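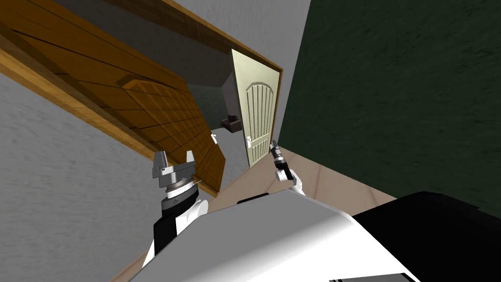 I have now used the Gistar door oil on every inside door of our flat, and I want to write down what I think of it while I still remember the small things. It is a clear oil with some wax in it, sold in a flat tin of 300 ml, and the shop recommends it for doors, frames and window boards. On a smooth door you could use almost any oil and be satisfied. A warm brown door with plank lines across it and a raised panel of small carved squares, with a little white lever handle near the edge, asks much more of a product, for every line and every small square can hold too much oil. I have two doors with carving of this sort, and five plain ones, so I could compare.

Search reviews Search Enter a word or product name

First, what I used before. For many years I bought the Selden oil, which my mother-in-law also used, and it is not a bad oil. It gives a deep colour and it smells pleasant, a little like oranges. But it needs a long time to dry, and in a flat where people go in and out this is a real problem. A freshly oiled door must stand open, it must not be touched, and the cat must be kept in another room. With the Selden I had to plan a whole weekend for two doors. When the shop stopped keeping it, I was a little sad and also a little relieved.

The Gistar was suggested to me by Till Wunderlich, who repaired our kitchen window and who has strong opinions about everything that comes in a tin. He told me to buy one tin only and to try it on the inside of a cupboard. I did this, and I would give the same advice to you. The colour after drying was one shade darker than the bare wood. On the label it says "colourless", and I do not agree with this word. On pine you will see a more yellow tone. On oak it is so little that my husband did not notice it.

Preparation

I washed each door with warm water and a very small amount of washing-up liquid, then with clean water, and let it stand overnight. After this I sanded with fine paper, always along the wood. The leaflet in the tin says that sanding is only needed on "tired surfaces". Please sand anyway. I left one door unsanded as a test, the one to the storage room, and the oil stayed on top there in a thin sticky layer that I had to take off again with a rag and a lot of patience.

For the carved parts I used an old toothbrush to get the dust out, and afterwards the brush of the vacuum cleaner. Paper is not useful in such small places, it only makes the edges round. I put tape on the handles. On the first door I did not, and the oil left a yellow mark on the plastic ring below the handle which is still there. If your handles come off with two screws, it is better to take them off completely.

How it goes on

The oil is thin, much thinner than I expected from a product with wax. It runs. When the door is hanging in its frame you must work from the top to the bottom and look again at the lower parts after some minutes, where drops are collecting. The leaflet shows a brush, but I had a better result with a cotton cloth folded to a small cushion. With the cloth I needed less oil and I had no lines from the brush.

In the carving, the cloth is too big. I took a flat artist's brush, put only the tip in the tin, and wiped it once on the rim. Then I painted the deep places first and the raised surfaces after. The important thing is to go back with a dry brush after ten minutes and lift out what has collected in the corners. I forgot this in one corner of the bedroom door, and there is a shiny dark spot there. My daughter says it looks like a small eye.

One coat was enough for the doors that had been oiled before. The two doors with bare wood got two coats, with a night in between. From one tin I did three plain doors on both sides and still had a little left for a window board. The carved doors took more, I would say half as much again.

Smell and drying

The smell is stronger than the Selden and not so nice. It reminds me of a shoe repair shop. It was gone from the living room by the next evening, with the window open. In the corridor, where there is no window, it stayed for three days. I would not do this work in winter.

Drying is the best part of the product. I began on Saturday after breakfast, and in the evening I could close the doors without anything sticking. The leaflet says to wait one day, and for the edges that touch the frame I did wait, because I once had to pull a door open with my foot against the wall and I do not want to repeat it.

Used cloths must be laid out flat outside to dry, or put into a glass with water and a lid. Please do not throw them together in the bin. Oil cloths can become hot by themselves and start a fire. This is printed on the back of the tin in very small letters, and I think it should be on the front.

After some months of use

The doors still look good. Around the handles, where everybody touches with the hand, there is a place that is a little more dull than the rest. I rubbed it with a few drops on a cloth and it was fine again, with no border visible between old and new. With varnish you cannot do this, you must sand the whole door. Water drops stay on the surface and can be wiped off. Felt pen cannot be wiped off, I am sorry to report.

The bathroom door is the weak one. On the lower edge the wood has become a little grey, and I think that oil is perhaps not the right choice for a room with so much steam. My neighbour Ysaline Gaillard used the Salitz varnish in her bathroom, and her door has no grey edge. It also has a hard shine that I would not want in the living room. For a bathroom I would now choose hers.

The tin itself

I must complain about the lid. It is a press lid, and after the second opening it does not close well any more. The rest of my first tin got a thick skin like on hot milk. Now I pour what is left into a small jam jar, filled as high as possible so that there is little air inside, and write the name on it. I asked at Escobar, where I buy it, if there is a smaller tin for touching up. There is not. The man at the counter was friendly and gave me an empty jar.

For whom I would recommend it

If you have wooden doors inside, and you like to see and feel the wood, I recommend it. It is also good for people who have not oiled a door before, as mistakes can be rubbed out during the first half hour. If your doors are painted or have an old varnish, it will not go into the wood and you will only have a sticky door. Test with a drop of water in a hidden place: if the water stays round like a pearl for a long time, there is still something on the surface.

I give four stars from five. The missing star is for the lid and for the word "colourless". I have bought another tin for the table on the balcony, where it will get sun and rain, and I will add some lines here in April when I see how it came through the winter.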